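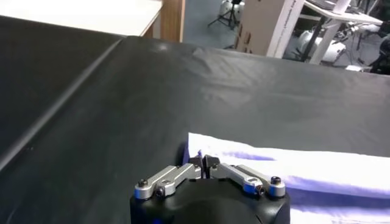 Brindska Linen Water, 1000 ml

I've been making this one since June and it's already my favourite thing in the shop! It's a light spray for sheets, pillowcases and tea towels, with lavender and a bit of orange peel (my friend Mayuree Chareonsuk talked me into the orange, and she was right). Spritz it on before you iron, or straight onto the bed if you're like me and the iron lives at the back of a cupboard.

Do shake the bottle first, and try a hidden corner on silk.

Comes with a trigger top. The smaller 100 ml bottle is handy for suitcases, and both sizes fit the Bonivano gift box.

Item no. 989
Refills: bring your empty back to the shop and I'll fill it up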